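About Trutirum

We use cookies to keep this site running. By staying here you accept them. OK / Settings

Small firm, two founders, one long workbench. Kobe Bosman does the drawings, Mirjam Van Damme runs the fitting side and answers most of the phone calls. We do built-in wardrobes, closets and bedroom storage. No kitchens, sorry, people ask every week.

Started with a single closet for the Henríquez family, sloped ceiling, awful corner. They told the neighbors. Now 17 people on the payroll and a second van.

How it works: you send measurements (rough is fine), Kobe draws it up, we come by and measure agian properly. Then a price. The price stays the price.

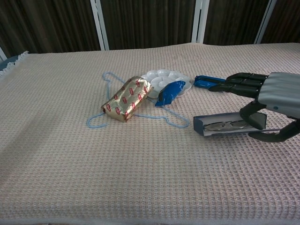 An open tray with a navy rim, on a waffle-knit blanket.

Two lines at the moment. Vukis is the sliding door range, good for narrow rooms. Mesow is hinged, deeper shelves, more hanging space. Both come in white, oak or whatever color you bring us a chip of. Drawers are soft close as standard, handles your choice.

Delivery usually around 2 months from signed drawing. January is slow so book then if you can, Mirjam will have more time for you and the fitters will to.

Showroom by appointment only. Call first, we're often out on a job.

Page updated 30/05/2020

Shares: 1,234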